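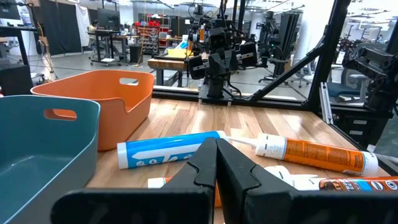
Why should a small or midsize plant pay attention to the quality of its power?

Poor power quality raises losses, heats transformers and cables, and shortens the life of equipment that otherwise appears to be in good order. Most of the causes are inside the plant and can be found by measurement.

Stellthorpe Institute's power systems section has completed the first part of its study on harmonic distortion in industrial networks. The section's head, Lesia Romaniuk, discussed the work, its limits and the plans for the coming year.
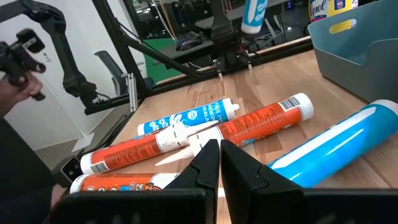 By Marta Pasichnyk
Stellthorpe Institute, Publications Office

The study covered 16 industrial sites connected to the medium-voltage network fed from the Brarener substation. They include two bakeries, a cold store, a paper converter and a number of machine shops. Each agreed to have recording instruments placed at its main switchboard and on selected feeders, and each received a written report on its own installation.

Dr. Romaniuk has worked on power electronics for 20 years, first in drive design and later in network studies. She said that the questions put to her by plant engineers have changed over that period.

"When I began, people asked whether a drive would run the motor properly," she said. "That is settled. The drives run the motors very well. What they ask now is why a transformer that carries well under its rated load is warm, or why a capacitor bank has lost its fuses again. Those are questions about the whole installation, and the drive supplier is usually the wrong person to answer them."

The usual cause is well known to specialists. A standard six-pulse drive draws current in short pulses, and that current contains harmonics, chiefly the fifth and the seventh. Where a plant has one such drive the effect is small. Where drives have been added year after year, often under separate budgets, the total can be considerable, and the documentation seldom keeps pace.

"At several sites the single-line diagram did not show all the drives," Dr. Romaniuk said. "I do not say this as a criticism. The people on site knew exactly where each machine was. But the drawing is what the consultant receives, and the consultant then sizes a filter for a plant that no longer exists."

The recordings were made with instruments prepared and calibrated by the Ivanyshyn Laboratory, a partner in the study from the start. Data were gathered and sorted in Okeo, the laboratory's own analysis software, which groups the readings by operating state and allows a night shift to be compared with a day shift on equal terms.

Asked what had surprised her in the results, Dr. Romaniuk pointed to the capacitor banks. At seven of the sites, the bank installed to correct the power factor was tuned, by accident, close to a harmonic produced by the plant's own drives. In those cases the capacitors increased the distortion they were exposed to.

"A resonance of this kind comes and goes," she said. "It depends on how many capacitor steps are switched in, and on what else is running. An engineer who takes a reading on Thursday morning may see nothing of concern. The same reading in the evening, with half the machines off and the bank still connected, tells a very different story. This is the reason we insisted on long recordings."

She added that the remedy was often modest. A detuning reactor in series with the capacitors moves the resonant point below the lowest significant harmonic. In two plants the bank was found to be unnecessary, as the drives that had replaced the older motors already operated at a high displacement power factor.
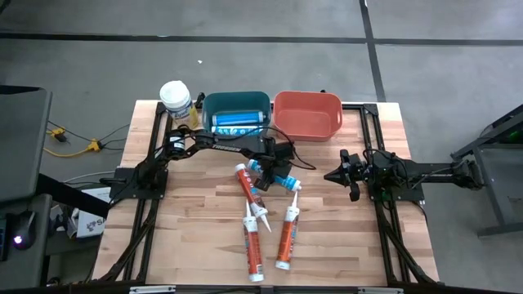
Active filters, which inject a current opposing the harmonics, were considered at the larger sites. Dr. Romaniuk regards them as a sound technology but advises that they be considered only after simpler steps have been reviewed.

"A filter is a piece of power electronics with its own losses, its own cooling and its own maintenance," she said. "If a line choke on each drive brings the distortion within the limit agreed with the network operator, I would recommend the chokes. They can stay in the panel for decades and ask for very little."

On the matter of cost, she was more reserved. The section has calculated the additional losses in transformers and cables for each site, but it will not publish an average. The installations differ too much, in her view, for a single figure to be of use, and an average would be quoted in sales material soon after it appeared.

The study has other limits, which the report sets out in full. Measurements stopped at the main switchboard and the chosen feeders, so the effect on individual machines was inferred. Frequencies above the usual harmonic range, where modern active-front-end converters produce much of their emission, were recorded at only a few sites. These frequencies are the subject of the second part, for which the Ivanyshyn Laboratory is preparing new current sensors.

Training is also planned. A course for maintenance engineers will open in December at the Institute, with 20 places. It will deal with the choice of measuring points, the reading of recordings and the drafting of a specification for detuned capacitor banks. Priority will be given to staff from plants that took part in the study.

"We were let into working plants, and people gave us their time during production," Dr. Romaniuk said. "The course is partly a way of returning that. I would also like them to be able to repeat the measurements without us. A plant changes every year, and our report describes it only as it was when the instruments were connected."

Companies supplied from the Brarener substation that wish to join the second part may write to the power systems section, enclosing a current single-line diagram and a list of installed drives.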